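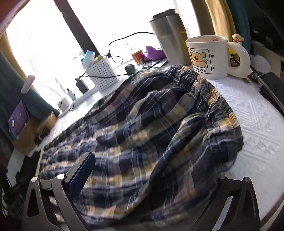 According to Reynaldo Soriano, the Dodari fold should be counted as a kind of paper relief and kept apart from cut-paper work altogether, as the scissors are used only to trim the sheet to size. Most craft manuals do not follow him and list it under both headings.

Print this article | E-mail this article

Dodari fold

The Dodari fold is a papercraft technique in which a single sheet is pleated, dampened and pressed over a shallow form to make a raised picture. It is used for greeting cards, framed wall pieces and the lids of keepsake boxes. The name is also given to the finished piece.

Materials

The usual paper is a long-fibered sheet of medium weight. Short-fibered papers, including most construction paper, tear along the pleat when damp. Colored sheets must be dyed through, as surface color tends to crack at the ridge. The form is cut from thick card and sealed with wax or varnish. A bone folder, a soft brush and a flat weight complete the kit. Glue is applied only at the border — paste on the raised area leaves a shine that cannot be removed.

Method

The sheet is scored on the back in parallel lines and folded into pleats. It is then opened halfway, brushed with clean water and laid over the form. The maker works from the center outward, easing each pleat into the low areas with the folder. After 10 minutes under a cloth, the weight is added and the piece is left to dry for 30 hours. Removing the weight early causes the pleats to spring.

Beginners are commonly taught on a leaf or a fish, both of which follow the direction of the pleats. Faces and lettering are harder and need a form built up in 3 layers.

Variants

The Mistatham style uses wide pleats and a plain white sheet. It depends on side lighting for its effect and is normally shown in a deep mount. The Tsuchiya style uses narrow pleats and two sheets of different color, the upper one pierced before folding so that the lower shows through. Cuka work is the smallest form, with a finished size under 15 centimeters, and is mostly made for cards.

Care

Finished pieces are kept out of direct sun and away from damp walls. Dust is lifted with a dry brush drawn along the pleats, never across them. A flattened ridge can sometimes be raised again with steam from behind, though dyed papers may bleed.

See also: Embossing; Paper relief; Pleating

Last updated: August 2018
3 comments | 15 shares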